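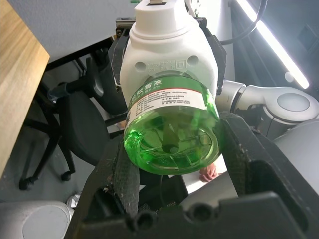 1/ Plug-in mosquito vaporizers, a thread

We've used these in the apartment for a few summers now and I get the same questions every May, so I'm putting everything in one place. This covers the liquid kind, a small bottle that screws into a heater that goes in the wall. Mats and coils are a different subject and I don't use them.

💬 14 🔁 22 ♥ 131

2/ There are only two parts to buy. The heater unit, which you keep for years, and the bottle, which you replace. Ours is a white unit with a green bottle. The label on the bottle says 蚊香液, which is mosquito repellent liquid. If you shop at a Chinese grocery, those are the characters to look for. The first one, 蚊, is mosquito.

💬 3 🔁 9 ♥ 64

3/ The dark rod down the middle of the bottle is the wick. It draws the liquid up to the neck, and the heater warms the top of it. There's no fan and nothing to wind up. If the wick is cracked or has come loose, throw the bottle away and open another one. I tried pushing a loose one back in once and got liquid all over the counter.

💬 2 🔁 4 ♥ 41

4/ Changing the bottle:

Unplug the unit and let it cool. I give it 30 minutes.
Unscrew the old bottle.
Take the cap off the new one while it stands upright on the table.
Lower the unit onto the wick, keeping it straight.
Turn the bottle until it stops. Finger tight is enough.

If it goes in crooked, back it out and start over. Forcing it strips the thread.

💬 6 🔁 18 ♥ 97

5/ Bottle goes at the bottom when it's in the wall. I know that sounds obvious. Some outlets are mounted sideways, and then the unit ends up lying on its side, and it will leak sooner or later. We have one of those outlets behind the couch. I use a short extension cord there so the unit can hang the right way.

Some units have a plug that rotates. Ours doesn't.

💬 11 🔁 15 ♥ 88

6/ Where to put it. Low on the wall, away from the bed, nothing hanging over it. Not behind a curtain and not behind a dresser. In our bedroom it's on the wall by the door. Before that it was next to the nightstand and I could smell it on the pillowcase.

💬 4 🔁 6 ♥ 52

7/ How long a bottle lasts. The box will give you a number of nights and it depends on how many hours you run it. I wrote the date on masking tape for one bottle last summer and got 60 nights out of it. We switch ours on at bedtime and off when we get up. A friend who leaves hers on all day goes through them much faster.

💬 9 🔁 7 ♥ 70

8/ Checking the level. With a tinted bottle, hold it up to a window or a lamp and the light comes through the liquid. You can see the wick too. I check on the first of the month. If I wait until I'm getting bitten, it has been dry for days.

💬 1 🔁 3 ♥ 38

9/ Timers. I put ours on a plain mechanical timer from Trukar, the kind with the little pins around the dial. It comes on at 9 pm and goes off at 7 am. The timer ticks. If you're a light sleeper, you'll hear it. My sister gave hers back to me for that reason and it's now in the hall, where I don't mind it.

💬 8 🔁 5 ♥ 49

10/ Brands, because people ask. I've had a Zernby heater and a Lekix heater. The Lekix has a switch on the side, which I liked, but the switch got loose in the second year. The Zernby has no switch and still works. I don't see a difference in how many mosquitoes we get with one or the other.

Kotian sells refills in a pack, and they fit the Zernby. They did not fit the Lekix. The neck was a hair too wide.

💬 17 🔁 11 ♥ 83

11/ So before you buy refills in bulk, buy one and try it. Necks look the same across brands and often aren't. I had 7 bottles of the wrong size in a closet for most of a year until a neighbor with the right heater took them.

💬 5 🔁 8 ♥ 76

12/ Safety, short version. Read the label on yours, because the active ingredient and the strength vary. If you can't read it, get someone who can, or use a translation app on your phone. The print on these bottles is small and it curves around, so take the photo in two or three pieces.

Ours stays out of reach of kids. If you have a fish tank or a cat, look up the ingredient before you plug anything in. A lot of these are bad for both.

💬 13 🔁 31 ♥ 118

13/ Also on safety. Don't touch the top of the wick with bare fingers. Wash your hands after changing a bottle. If some spills, wipe it with paper towels, then soap and water, and open a window. It leaves a greasy spot on painted wood that took me several rounds to get off.

💬 2 🔁 6 ♥ 45

14/ Storage over the winter. I take the bottle off the heater, put the original cap back on and stand it upright in a jar with a lid. The jar goes on the high shelf in the utility closet. The heater gets wiped with a dry cloth and goes in a bag. I save the caps for this. If you tossed the cap, finish the bottle before fall.

💬 7 🔁 10 ♥ 66

15/ Getting rid of bottles. Empty ones and half-full ones are not the same thing where I live. The leftover liquid counts as household chemical waste, and the drop-off is open one morning a month. Don't pour it down the sink. For empties, check what your town says on the label question. Mine wants them in the trash.

💬 4 🔁 7 ♥ 39

16/ It isn't a replacement for screens. We replaced the torn screen in the kitchen and emptied the saucers under the plants on the balcony, and that did more than the plug-in ever did. I still run it in the bedroom from May on, for the few that get in when someone opens the door.

💬 10 🔁 14 ♥ 102

17/ Answers to things from the replies:

Does it smell? A little, for the first hour of a new bottle.
Does it make noise? No.
Can you run it with the window open? You can. It works less well and I do it anyway when it's hot.
Does it use much power? I've never noticed it on the bill.
One unit for the whole apartment? No, we have one per room we sleep in.

💬 19 🔁 12 ♥ 91

18/ Adding one more because two people asked. If your new bottle doesn't seem to do anything on the first night, check that the wick reaches up into the heater and that the outlet isn't one of those controlled by the light switch. Mine was on the light switch. I lay there getting bitten until 11 with the light off and the thing off too.

💬 6 🔁 9 ♥ 127

4 min read · 18 posts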